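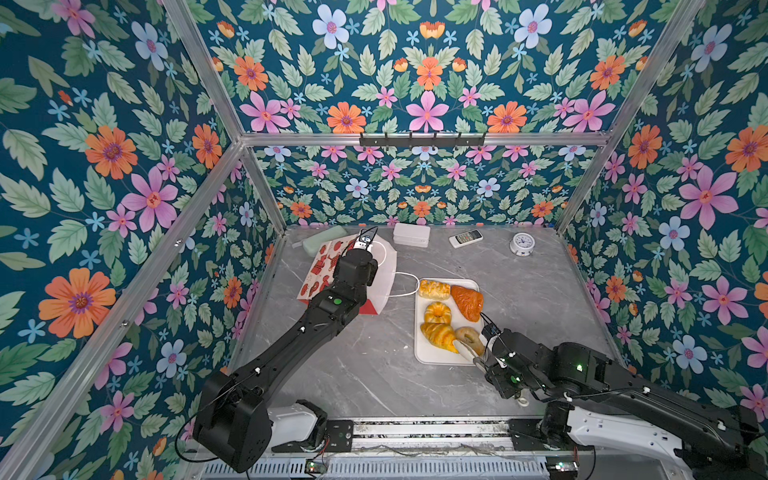
Bagels, doughnuts and the bag they came in

May 16, 2018

I have been buying breakfast on the way in again. Esteves opens early and I pass it anyway, so it is usually a bagel for me and something glazed for whoever asks first. I walk up from Urstead, which takes me 35 minutes if I don't stop.

The trouble with glaze is the paper. Leave a doughnut in the bag until eleven and half the sugar stays behind when you pull it out. I now unpack as soon as I get in and put everything on something with an edge.

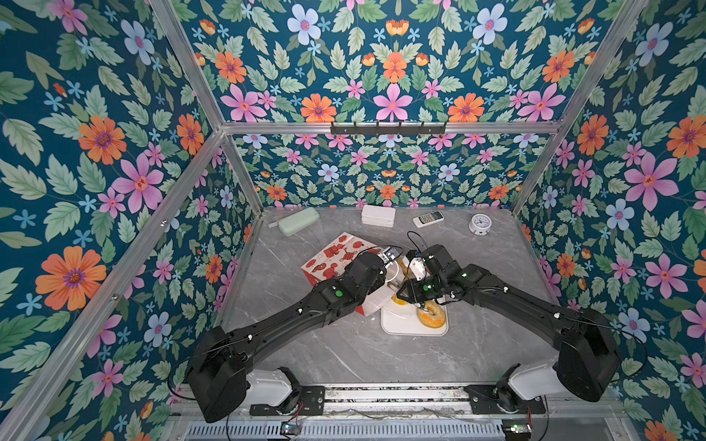 A doughnut wants air round it and a flat surface under it. I used to stand the bag upright with the top folded over, and the bottom one always came out squashed. Now the bag goes down on its side, open end to the right, and the orange-glazed ring sits on the white tray in front. The raised rim keeps the crumbs off the marble pattern, where they are very hard to see. I wipe the tray with a damp cloth afterwards and dry it straight away.

Bagels are less fussy. They can stay in the bag till lunch, and if they go hard I split them and toast them. In July I will have to think again, as icing gets sticky in the heat.

The things at the back can stay where they are: glasses case, lidded box, remote, clock. I did try moving the clock and then kept looking for it.

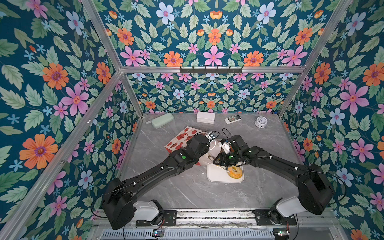 Orsolya Vincze wrote to say that she never uses a bag at all. She takes a tin with a sheet of baking paper in the bottom, and the shop fills it for her. She says glaze lifts off the baking paper cleanly, but the tin has to be a wide one. I have a tin that might do, so I will try it next week.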